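Tableware and Glazes — notes for session 8
M. Swati, July 24, 2019

Bring last week's handout. Going fast today, lots to cover.

Earthenware — low fired, stays porous unless glazed. Stoneware — fired hotter, dense. Porcelain hottest of the lot, white body, can be translucent if thin. Know the order, it comes up again.

Glaze = glass, basically. Silica makes the glass, flux lowers the melting point, alumina keeps it from runing off the pot. Color from metal oxides. Cobalt: blues, strong, a tiny amount goes far. Copper: greens, or red if the kiln is starved of oxygen.

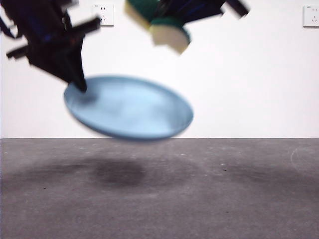 Pale blue on a broad, shallow form.

Crazing — glaze shrinks more than the clay, fine cracks. Shivering is the oposite, glaze flakes at rims. Both are fit problems. Adjust silica first.

Reading: Olaniyan on the Ornport kilns, chapter 2, plus the table on p. 76. Skip the Trunia section for now.

Test tiles due next session — label the BACK, with oxide and percent.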